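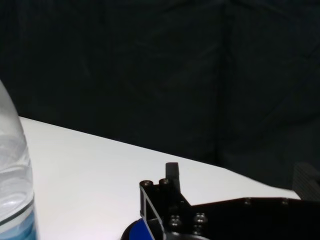
Asmaa Lahlou wrote that the stop procedure for the two-arm cell was fine as written and she didn't see why it needed a ticket.

Ticket 3872
Opened: 01/08/2026
Cell: Tufa, bench with bottle task
Category: Working rules / safe stop
Status: Open, again

Reply to Asmaa: it is fine as written. It is also written in two places, and the two places disagree. The Jamorent site rules say an operator must bring both arms to a halt before reaching over the table. The Vallo task sheet says "pause the active arm". Anyone who has worked with two arms will know how much comfort there is in pausing the active one.

Steps taken so far

1. Read both documents. The site rules run to 40 pages and the bit we need is in an appendix, filed after the parking arrangements.

2. Asked which one wins. Was told "the stricter one", then told "the newer one". The task sheet is newer. The site rules are stricter. Ticket stayed open.

3. Checked the logs for May. Of 80 manual interventions, almost 40 were recorded as "paused" with no arm named. We can't say from that whether the rule was followed, or which rule it would have been.

4. Tried the pause command on the left arm only, with the bench clear of people. The left arm paused. The right arm carried on with its job, exactly as the manual promises.

5. Went back to the bench to agree the reach-in line with the task set out as it is normally run. 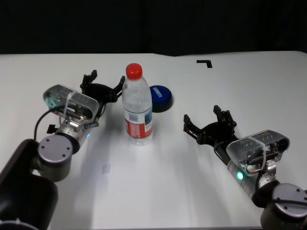 Bench at step 5: both grippers open, bottle between them, "SORRY!" button behind it.

Note on the button, as it has come up in two separate emails. It is a prop for the task. It is not a stop device, must not be listed as one, and has been taken off the draft checklist, where it had somehow been given its own line.

Proposed wording, for both documents:

"Before any part of a person crosses the table edge, halt both arms and confirm both are halted. Record who halted them. Pausing one arm does not count."

Speed on restart to be capped at 1000 mm per minute until the operator is back behind the line. Povon have asked for a higher figure and have been invited to put their own hands in first.

Waiting on: Asmaa to approve the wording, and someone with edit rights to the Vallo sheet. Please don't close this one as a duplicate of itself. It has been done before.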